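An Open Day at Ofori

The annual open day of the Ofori household robotics program drew 241 visitors in March, the largest attendance the program has recorded. Most came in small groups, on a fixed timetable, and each group was given 10 minutes at a station before moving to the next. The program's director, Abena Dankwa, opened the morning with a short statement on its purpose, which is to teach machines to carry out ordinary tasks in ordinary homes.

Ofori does not keep a model apartment. Its work is carried out in lived-in rooms, with the furniture, bedding and belongings that such rooms contain. Ms. Dankwa told the first group that an earlier phase, conducted at plain tables in a laboratory, had produced a system that performed well at plain tables. The present phase, known within the program as Lullik, began with the decision to leave the laboratory.

The bedroom station received the most attention. Operators there work with hand-held grippers, each fitted with a camera, and carry out simple tasks on the bed: a towel is folded, a package is moved, a soft toy is set straight. The recordings are then used to train a robot arm of similar design. Senyo Alhassan, who supervises the operators, explained that a bed is among the more difficult surfaces in a home. It gives under pressure, its patterns confuse the detection of edges, and the objects placed on it seldom lie flat.

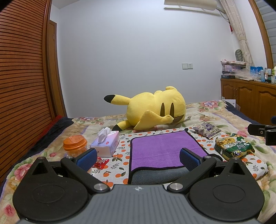

Does the operator need a technical background to use the gripper?

Most of the operators at Ofori have none. New operators receive one morning of instruction and are asked to practice on folded cloth until their movements are slow and even. Mr. Alhassan reported that former tailors and kitchen staff have been among the quickest to learn.

Each task is recorded many times, with the objects rearranged between attempts. The program has set a target of 2000 recordings for bedroom tasks alone, of which 340 had been accepted by the time of the open day. A recording is set aside if the operator hurries, if a hand enters the view, or if the object of the task is lost from sight for too long. Ebenezer Aryee, who reviews the material, showed visitors a number of rejected attempts and invited them to identify the fault. Several groups found this the most instructive part of the visit, and one asked to remain for a second round.

Soft toys hold a particular place in the work. They have no rigid edge by which they may be gripped, and they change shape as the jaws close. A toy lying on its face also presents few of the features by which a system has learned to recognize it from the front. Operators are therefore instructed to begin from a variety of positions, and to approach from more than one side.

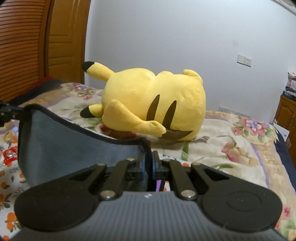
The choice of where to take hold is left to the operator. Wouter Stevens, an engineer with the program, stated that early instructions had prescribed a grip for every object, and that the results were stiff and of little use once an object had shifted. The current instructions name only the outcome. Two operators may lift the same toy in different ways – one by a limb, the other by the body – and both recordings are kept.

Visitors then proceeded to the adjoining building, where an arm named Bondo attempted tasks learned from such material. It placed a folded towel in a drawer at the second attempt and declined a third task when its confidence fell below the permitted level. Mr. Stevens answered questions on safety, on cost and on the length of time before such a machine might be offered for home use. On the last point he would give no date.

Ojārs Petrauskas, who attended on behalf of the Brorik housing association, asked whether residents would be consulted before any trial in shared accommodation. Ms. Dankwa replied that written consent is obtained from every household and may be withdrawn at any stage, in which case the recordings made there are deleted. The association has since requested a separate visit for its members, and the program has agreed to receive them.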